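Informe de seguimiento del programa de bienestar y apoyo a familias de agentes
Policía Municipal de Herkholm
Para: Fundación Moulin, área de ayudas
Preparado por: Ilona Kelemen, coordinadora del programa
3 de octubre de 2018

1. Objeto del informe

El presente documento recoge lo realizado desde julio con cargo a la ayuda concedida por la Fundación para el programa de bienestar de la plantilla y de apoyo a las familias de agentes fallecidos o heridos en acto de servicio. Sigue el mismo orden que la memoria de solicitud, salvo el apartado de formación, que se ha dividido en dos porque las jornadas de Kiltport se gestionaron por separado.

2. Reconocimientos cardiovasculares

En la memoria se preveía ofrecer una revisión cardiovascular voluntaria a los 60 agentes de los turnos de noche y de intervención. El concierto con la clínica Lamau se firmó en julio, con tres semanas de retraso sobre el calendario, a causa de una cláusula de protección de datos que los servicios jurídicos municipales pidieron redactar de nuevo. La clínica entrega los resultados únicamente al interesado. La jefatura recibe el número de revisiones hechas y ningún dato más.

Las citas se están dando por turnos, empezando por los agentes de mayor edad. El primer grupo ha terminado. El segundo está citado y el tercero depende de que se cubran dos bajas en el turno de noche. A petición de varios agentes se ha ampliado el horario de la clínica a primera hora de la mañana, para quienes salen de servicio. La ampliación no tiene coste adicional.
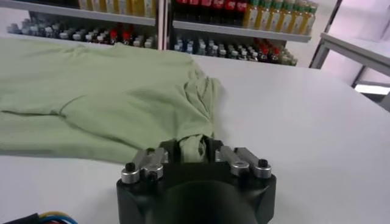 Queda pendiente la prueba de esfuerzo para quienes la tengan indicada. El presupuesto la contemplaba solo para una parte de los participantes y es posible que la demanda sea mayor. Si se confirma, se propondrá a la Fundación un trasvase desde la partida de material impreso, en la que sobra dinero.

3. Apoyo a las familias

La oficina de atención a familias abre dos tardes por semana en la comisaría de distrito. La lleva Aranka Kiss, trabajadora social, con contrato a media jornada. Hasta ahora ha atendido sobre todo consultas sobre pensiones de viudedad, trámites con la mutua y becas escolares. Dos expedientes de pensión que llevaban más de un año parados se han vuelto a presentar con la documentación completa.

El fondo de ayuda inmediata, dotado con 3000 euros, se ha utilizado una vez, por un importe de 300 euros, para los desplazamientos de la familia de un agente hospitalizado fuera del municipio. El justificante figura en el anexo económico. El procedimiento previsto, con dos firmas y pago en 48 horas, funcionó bien, aunque la segunda firma tuvo que hacerse por correo electrónico y habrá que recoger esa posibilidad en las normas del fondo.

4. Formación interna

Se han impartido las dos primeras sesiones sobre comunicación de fallecimientos, dirigidas a mandos. La asistencia fue completa en la primera y algo menor en la segunda, que coincidió con el dispositivo de las fiestas. La tercera sesión, sobre acompañamiento a compañeros después de una intervención grave, se ha pasado a noviembre.

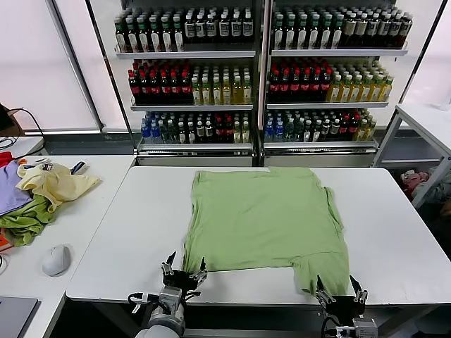
Camiseta verde claro extendida sobre una mesa blanca.

5. Jornadas de Kiltport

Cuatro mandos asistieron a las jornadas de cuerpos locales celebradas en Kiltport. El gasto en transporte y alojamiento fue de 2130 euros, dentro de lo previsto. De allí se trae un modelo de protocolo para funerales oficiales más breve que el nuestro, que deja a la familia la decisión sobre la presencia de uniformes y de prensa. El borrador adaptado está en manos de la jefatura.

6. Incidencias

El psicólogo externo renunció en agosto por traslado. La plaza se ha vuelto a anunciar y hay dos candidaturas. Mientras tanto, las derivaciones urgentes se hacen al servicio provincial, con una espera de unos diez días, que consideramos excesiva.

7. Próximos pasos

Cerrar el segundo grupo de reconocimientos y citar al tercero.
Contratar al psicólogo antes de final de mes.
Aprobar el protocolo de funerales.
Modificar las normas del fondo de ayuda inmediata.
Remitir a la Fundación la liquidación parcial, con facturas, junto con el próximo informe.

Ilona Kelemen
Coordinadora del programa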